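We use cookies to remember your settings and count visits. By continuing to read you accept this. Accept | Manage

Review: Vorkura 3 task and motion software for two-arm robots

I have been using Vorkura since October on a two-arm setup, mostly for household chores. Before that I used Flenus for a little over a year, so a lot of this review compares the two. I paid for my own seat and the company didn't see this before it went up.

Vorkura is a package that sits between your camera feed and your arm drivers. It does object detection, keeps a model of where things are, plans arm motion, and runs the task as a tree of steps you can edit. You can swap out any of those pieces, at least on paper. I replaced the detector and left the rest alone.

Installation

The installer pulled down everything in one go and took most of a morning on a slow connection. The arm drivers were found right away. The grippers were not, and I had to copy a config file from the docs and change the port names by hand. Camera calibration is a guided routine with a printed board. It wants 100 views of the board, and there is no way to stop early even when the error number has been flat for a long time. Flenus needs far fewer. I will say the Vorkura calibration has held up well and I have only redone it once.

The test task

I used laundry for most of my testing. There is a front-loading washer, a basket of clothes in front of it, and two arms. The job is to open the door, hold it, move the clothes, and close the door again. It covers most of what I care about in this kind of software: a hinged object, soft objects, and two arms that have to stay out of each other's way.

Doors and hinges

Vorkura handles hinged things with what it calls a joint template. You tell it there is a door, give it a rough hinge side, and it fits an arc from the depth data. After that the planner treats the door as something that moves along that arc, and you can give one arm the job of holding it while the other arm works.

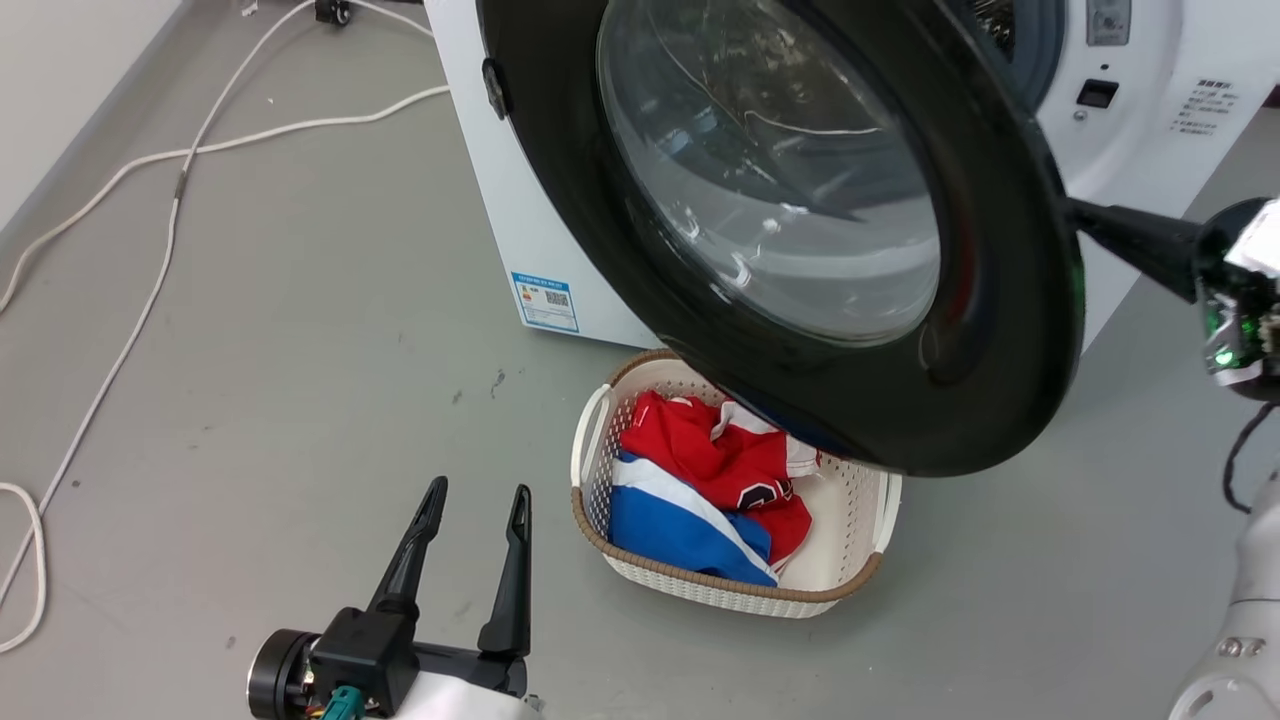

Hold step: one arm at the back of the door rim, the other gripper open near the basket.

The hold step is the best part of the package. You set a stiffness value and a limit on how far the door may drift, and the holding arm makes small corrections without stopping the other arm. In Flenus I had to script this myself, and it never worked well, mostly because the two arms shared one planning call and every correction caused a fresh plan for both.

The weak spot is the collision model while the door is open. Vorkura puts a solid box around the door by default, and on a big round door the box has corners where there is only air. The planner then refuses paths to the basket that are fine. You can switch to a mesh, but the mesh tool is slow and leaves holes wherever there is glass. I ended up drawing a flat cylinder by hand in the scene editor. It took a few minutes and it fixed nearly all of the refused paths. I don't know why a cylinder isn't the default for a template named "round door."

Perception

The stock detector found the washer and the basket reliably. Clothes were another matter. It puts one label on the whole pile, and the grasp point it suggests is often in the middle of the pile at the lowest spot, where the fingers reach the basket floor before they close on much fabric. I swapped in a segmentation model that splits by color and texture. With a red garment and a blue-and-white striped one in the same basket, that gives the grasp planner separate regions to choose from.

Stripes are still trouble. A broad white band across a blue garment is sometimes read as a different piece of clothing, so the task tree thinks there is one more item than there is. I added a merge rule that joins regions when they share a long edge and sit at the same height. Vorkura lets you write that kind of rule in a small text file and reloads it without a restart. I used this a lot.

Glass is a common problem for depth cameras and Vorkura does no better than the others. Reflections in the door window come back as points floating in front of the drum. There is a setting named "ignore transparent" that removes them, but it also removes part of the rim, and then the arc fit gets worse. My advice is to leave it off during the arc fit and turn it on afterward. You can do this per step in the task tree.

Checking door state

The state checker looks at the camera view between steps and decides which branch of the tree to run next. For a door it reports open, closed, or unsure, along with a score.
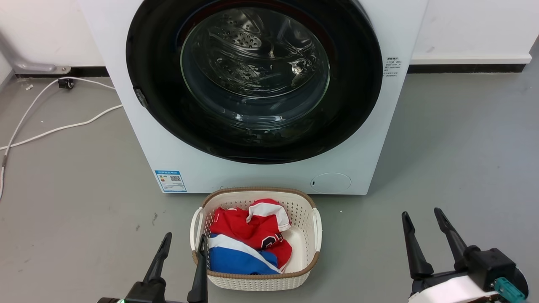
Door reads as closed, with the garments in the basket and both grippers open.

Fully open and closed were easy for it in my runs. A door that is pushed to but not latched is where it gets things wrong, and I would not trust the camera alone there. I added a light push with one arm as a second check. The push step is in the library already and takes one line to add. The docs cover it in a single paragraph under "contact queries," and I only found it by searching the forum.

The checker can also watch the basket. I have it set to compare the clothing area against the empty basket floor and stop when the clothing area drops below a threshold. A light-colored basket with a plain bottom makes this pretty easy. I haven't tried it with a dark one.

Planning speed

I logged planning calls over a long stretch of runs and ended up with 3,858 of them. Of those, 2,212 came back quickly enough that the arms didn't visibly pause. Most of the others caused a short wait that I could live with. There were 682 that hit the time limit and had to be retried, and nearly all of those date from before I replaced the door box with the cylinder. If you are seeing a lot of timeouts, look at your collision shapes first. I spent too long changing planner settings that made no difference.

One thing to watch for is idle posture. When an arm has nothing to do, Vorkura parks it wherever its last step ended. On my setup this often means a gripper sitting low, in view of the head camera and near the basket. You can set a rest pose, but you have to set it for each arm in each tree. A global option would save a lot of clicking.

Tools and logs

The replay tool is good. It lines up camera frames, joint positions, and tree steps on one timeline, and you can drag to any moment and see what the planner believed about the room. Exporting is less good. The only format is Vorkura's own, and to get anything into Cerkau for plotting I use a converter called Kanagaratnam that another user posted on the forum. It works but it drops the gripper force channel.

Cables on the floor don't appear in the model at all unless you add them. With fixed arms this hasn't mattered to me. On a mobile base it would, and I'd want to test it before relying on it.

Support

I wrote to support twice. The gripper config question was answered the next morning with a fixed file. The question about the door box got a reply saying it was a known issue, with no date for a fix.

What I liked
- Hold step with separate control of each arm
- Text file rules that reload while running
- Replay timeline
- Calibration that stays put

What I didn't like
- Box shape around round doors
- Stock detector on clothes
- Long calibration routine
- Log export

Should you buy it?

If you work with two arms and things that open and close, I think it is worth the price over Flenus, and I have moved all my trees across. If you have one arm and mostly pick up rigid objects from a table, Flenus is simpler to set up and you won't use the parts of Vorkura that you'd be paying for. Either way, plan on replacing the detector if you want to work with fabric.

I'm staying on version 3 for now. The next release is supposed to change the rule file format, and I have a lot of rule files.

Contact | Privacy | Copyright, all rights reserved | Back to top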